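阅读时间：3 分钟

分类：生活整理 / 衣物 / 开放资料

# Clallow 叠衣手册与记录集

终于可以放出来了！Clallow 收的是家里最平常的一件事：把一堆揉皱的衣服摊开、抻平、叠好。我们从 August 开始整理，一共 3971 条记录，T 恤占了大头，其余是毛巾、枕套和薄睡裤。

更新日期：21/09/2026

## 里面有什么

- `tshirt/`：短袖，纯色和印花都有，最好上手，建议从这个目录看起
- `towel/`：毛巾，含几条洗到发硬的老毛巾（超喜欢这几条，折痕特别清楚）
- `pillow/`：枕套，开口朝向写在 `note` 里
- `sleep/`：薄睡裤，腰头松紧带很有脾气

每条记录有 14 个字段，常用的是 `start`（起始状态）、`fold`（叠法）和 `note`（随手记）。`start` 只有 3 种取值：团、皱、平。拿不准是“团”还是“皱”的时候，我们一律写“皱”。

## 叠法命名

“Torres 折”是先竖着对折，再把袖子收进去，最后从下摆往领口卷。“Joltport 折”适合抽屉，叠完能竖着站住！两种都写在 `folds.md` 里，步骤很短，照着做两遍就顺手了。

## 摊平这一步

我最想推荐大家细看的其实是叠之前。衣服中间拧成一股的时候，先别急着拍平，捏住两头轻轻往外带，让褶子自己散开，再去找下摆那条直边。底下垫一块布单也不错，棉布之间有点摩擦，衣角不容易跑。 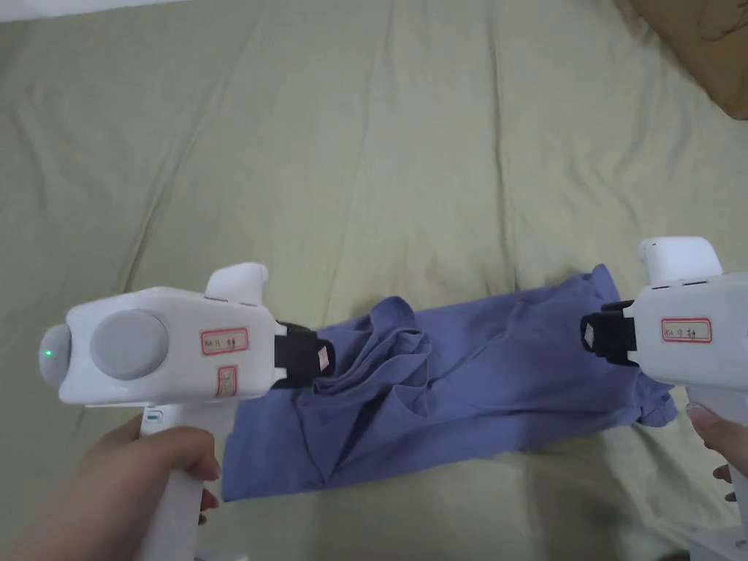
阿禾读完初稿后留言：棉 T 恤从两头拉的时候力气要小，领口那边尤其容易拉松，她家的几件旧衣服就是这么变形的，最好改捏肩线。这条我们已经加进 `folds.md`，谢谢！

## 已知问题

- `towel/` 里有 30 条缺 `fold`，下个版本补
- 深色衣服的 `start` 标得偏保守
- 睡裤的左右腿有时写反，欢迎指出

## 使用与反馈

非商业用途随便用，注明 Clallow 就好。有自己的叠法也请发到 Bolldale 讨论区，尤其想看连帽衫，我们到现在还没叠出满意的样子！

标签：叠衣服，T 恤，收纳，家务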